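Robots in Everyday Work
Handout 4: Are we there yet with chores?

Before you read this, please finish the Bustamante chapter from last time, at least the part on why factories got robots first and kitchens didn't. I lean on it a lot and I won't be going over it again in class.

So. Every April I get the same question from somebody's parent at open house, and it's always some version of "when can I buy one that does the dishes?" I used to say ten years. I said it for long enough that Visitación Bustamante, who sat at the next table and heard me say it over and over, asked me when exactly the ten years were going to start. Now I say "which dishes, and in whose kitchen?" and people wander off toward the coffee. It's a real answer though, and this handout is my attempt at the long version.

What do we mean by "can do a chore"?

People mix up a bunch of different claims, so let's pull them apart. When somebody tells you a robot can clear a table, they might mean:

It did it once and somebody filmed it.

It does it most of the time, in the room where it learned, with the things it learned on.

It does it most of the time in a room it has never been in.

You could leave the house while it does it.

I call these the four rungs, and yes, I'm aware the jump between the second and third is much bigger than the others (last year Sizwe Van der Merwe redrew my ladder on the whiteboard with a rung missing, and it was a better drawing than mine). Most of what you see in videos is on the first or second rung. That's fine! It's great work and it's hard. But when you read a press release, your first job is to work out which rung you're looking at, and press releases don't like to say.

There's one more thing you need to ask, and it's whether a person is driving. A lot of arms are moved by a human operator somewhere, either to collect practice runs for the robot to learn from or simply because the robot can't do it alone yet. You often can't tell from a picture. Half the time you can't tell from a video either, unless somebody writes it in the corner.

Picking up is the part that's going well

When I started teaching this class, grasping was the whole story. We spent weeks on it. You'd put a mug in front of an arm and hold your breath. I've cut that section down every year and now it's one session, because picking up a solid, medium-sized thing from a flat surface has gotten pretty good.

What makes a thing easy to pick up? It keeps its shape, it fits between the fingers, it isn't slippery, and you don't mind much if it gets bumped. An orange is nearly perfect except that it rolls. A drink can is nice because every can is shaped like the last one, but it's a bit of a cheat, too: a full can and an empty can look the same from outside and want completely different handling. Squeeze an empty one like a full one and you've got a dent. A bowl is easy for you because you hook a finger over the rim without thinking. For a gripper with two fingers you have to decide: rim or outside? And if it's rim, does the bowl tip? Bags of chips are the worst of the lot. They crumple, they shine, they don't have a proper side to grab, and there's something in there you could crush.

Try this at home. Use only your thumb and one finger, kept straight, on one hand, and clear your own desk. No sliding things to the edge and tipping them into your other hand (that's the first thing everybody does). Write down where you got stuck. We'll compare notes, and I bet the list looks a lot like the failure list in the Lusum report.

About that Lusum report

It's the one reading I'd call required if I had to pick. The Brotdale group ran 769 tidy-up attempts and then, bless them, published what went wrong as well as what went right. In 88 of those attempts the arm got the object in the air and then failed afterward. Those are my favorite ones, and the write-up by Yvette Dufour and Otakar Koubek goes through them by type. The object was in the fingers. Everybody in the room relaxed. And then:

It was held at an angle that made it impossible to set down upright.

The hand plus the object was wider than the opening it was going into.

The arm's elbow got to the furniture before the hand got to the target.

The thing let go fine but stuck to the finger pad for a second and landed somewhere silly.

Notice that a grasp success score would mark every one of those as a win. This is the point I most want you to take from the reading. If a paper gives you a grasp rate, go look for the task rate. If there's no task rate, put a question mark in the margin and keep it there.

Drawers, or why I keep going on about furniture

Tables are lovely for robots. They're flat, they're open from above, you can see everything. Put away the same four objects into a drawer and you've made the job a different job. Think through what you do. You find the handle or the lip. You pull, and you pull straight, since a drawer pulled at an angle jams. You stop before it comes off its runners. You hold the object over it and lower your hand past the front edge. You let go low enough that it doesn't bounce. You push it shut, maybe with your hip because your hands are full.

Now do it with one arm that comes in from the side. Your own arm blocks your view. The tabletop hangs over the space you want to be in. If it's a low drawer you have to reach down past the upper ones with your wrist bent in a way that may or may not be available. (Montserrat Ibarra's lab notes have a nice page on "wrist budget." She means that every joint has only so far it can turn, and if you spend it all on picking the thing up, you've got none left for putting it down. Her notes are in the course folder, page 2 onward.)

Where the camera sits matters here too. From up at head height you look down on everything, and a hand below the tabletop is harder to judge for distance than a hand over it. Lots of groups add another camera at the wrist for that reason. More cameras, more cables, more things to catch on the chair.

And the shop floor?

Shop floors get to cheat, and I mean that as a compliment. If the drawer's too low you raise the drawer. If the parts arrive in a heap you buy a tray that holds them all facing the same way. Tejada did this with their packing line, and Zokstead went a step further and changed the box. In a house you can't ask people to do that, or you can, but then you're selling them a kitchen along with a robot.

The other thing is speed and repetition. A packing cell that does the same move 2000 times a shift earns its floor space even if it only knows that one move. Nobody's table needs clearing that often. A home robot has to earn its keep by knowing a little of everything, and that's the expensive kind of knowing.

So my answer this year, for what it's worth: shop-floor chores with fixed parts, yes, and for ages. Shop-floor chores with mixed parts, yes if someone's nearby. Clearing a few solid things off a table in a familiar room, second rung, getting solid. Putting them away in furniture, shaky second rung. Laundry, please don't ask me about laundry until week nine.

For next session

Pick one chore you did this week. Write out every step, including the ones your hips and elbows did. Mark the steps where you touched furniture instead of the object. Then take the can in the picture below as your object and plan two routes for it, one ending on a tabletop and one ending in a low drawer that's already open. Where does the hand have to turn? Where does the arm have to be so that it isn't in the way? Sketches are welcome, stick arms are fine, one page.

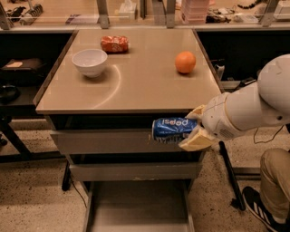
If you finish early, do it again for the red package, and bring both pages. We'll swap them around the room and try to break each other's plans before we get to the Ibarra notes.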